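Hivosbridge collection of forgotten small things goes on until the end of April

HIVOSBRIDGE. The collection of small household things, which started in the Imhof hall at the beginning of the month, will stay open until the end of April. The organizers decided this on Wednesday after they saw how many bags were still waiting on the shelves in the entrance.

Until now, people of Hivosbridge and the neighboring Flisow have brought 406 objects. Of these, 122 are telephones, and most of the telephones are older than the children who came with their parents to deliver them. The rest is a mixture of remote controls, chargers, padlocks, key boxes, empty containers, adapters, and things for which the people at the desk did not find a name immediately.

The idea is simple. Almost every home has a drawer in which small things are put when they are not needed anymore but are also not bad enough for the trash. The collection asks people to empty this drawer once and to bring the contents. What works is offered again at a low price or for free. What does not work goes to Flillex, which takes small electrical devices apart and separates the metal and the plastic.

Asanka Wickramasinghe has organized the collection and sits at the desk on most afternoons. She said that she expected mainly cables. "We have cables, of course," she said, "but people keep a phone for a different reason. They think there is still a picture in it, or a number of somebody. They bring it, and then they ask to hold it one more time."

For this reason the desk has several old chargers with different plugs. Before a phone is accepted, the owner can try to switch it on and look if there is something to save. It does not always succeed. Some batteries have become too weak after so many years in a drawer, and then the owner must decide at the desk whether to take the phone home again or leave it. According to Wickramasinghe, 10 phones have gone home again in this way.

The sorting is done on a wooden table. It follows four groups: things with a battery, things with a cable, things made of metal, and everything else. A key lock box, for example, belongs to the metal things, but only if it can be opened. A closed box whose code is forgotten is put aside with a paper note, and the owner gets another week to search for the code at home. A clear plastic container goes to everything else, and is washed and given to anyone who needs it for screws or buttons.

Remote controls are a special case. They come without the television, and often the owner is not sure anymore to which television they belonged. On the other hand, there are people who look for exactly such a remote control, and for them a list hangs by the door. On the list one writes the brand and the number on the back of the device. Already in the first week two families from Flisow found what they were looking for.

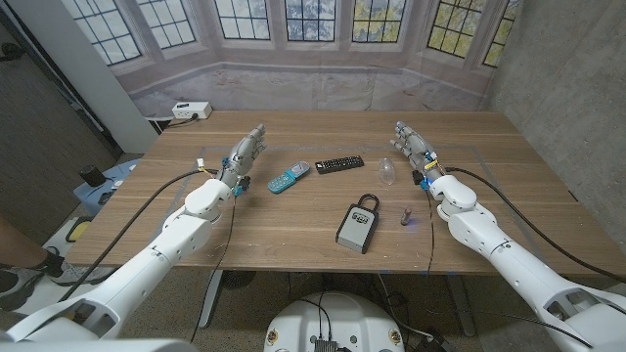 On the table: a teal flip phone, a black remote control, a clear egg-shaped capsule and a gray key lock box.

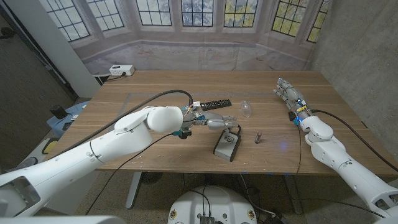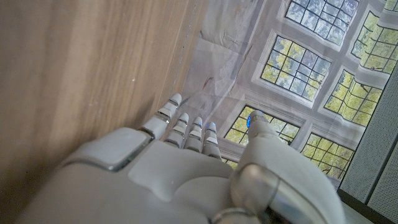

Tahsin Hettiarachchi would like the list by the door to be longer, and to include key lock boxes and phone batteries as well as remote controls. It is a pity, he remarked, when a good lock box is given away as metal while another family in the same street is paying for a new one. He also asked that the list be put on the notice board in Flisow, so that older people do not have to make the trip for nothing.

Wickramasinghe answered that she likes the proposal and that the list can be copied for Flisow every Wednesday. For batteries she was more careful. Old batteries must not be exchanged from hand to hand, she said, and a battery that has become thick should not even be brought in a closed bag. Anyone who has such a battery should telephone first and will hear how to transport it.

The collection has a goal of 700 objects. With 406 it has passed the half, and the last weeks are usually stronger than the first ones, as the organizers know from a collection of eyeglasses that was held in the same hall. If the goal is reached, the hall will be given a fixed cabinet for small things, in which people can leave objects also during the rest of the year. The cabinet would stand in the entrance, beside the coats.

It is not yet decided who would empty the cabinet and how often. Flillex is ready to come once in a month for the electrical devices, but the other groups would have to be sorted in Hivosbridge. There is also a question about money. The things that were sold until now cost very little, and the income has been used for labels, paper bags and a second lamp for the desk.

Visitors to the hall said they were surprised by how long they stayed. Many come to give away a bag and then look at what others have given. The flip phones receive the most attention. Teenagers open and close them several times, and some ask if such a phone can still be used for calling. In most cases the answer is no, and the desk has prepared a small sheet which explains why an old phone does not find a network anymore.

Some rules for those who still want to come. Things should be dry and free of dust. Batteries should be taken out if this is possible without a tool. Phones should be brought without the SIM card, and if the code for switching on is known, it should be written on a piece of paper and shown at the desk, where the owner can delete the contents before handing over. Keys are not accepted, also not together with a key box. Knives, medicine and light bulbs are not accepted either. Glass bottles belong in the container behind the hall, but small spice jars with a lid are welcome and find a new kitchen quickly.

Large devices stay outside of the collection. In the first week somebody left a microwave oven in front of the door during the night, and Wickramasinghe asks that this is not repeated. For large devices there is the regular pickup, for which one must register at the town office.

The desk in the Imhof hall is open in the afternoon from 2 p.m. to 6 p.m., except on Sunday. People who cannot come to the hall may hang a bag with their name on the hook by the side entrance, but only during opening hours. The objects that are offered again can be seen on the long shelf to the left of the desk, and the price is written on the label. Where there is no label, the thing is free.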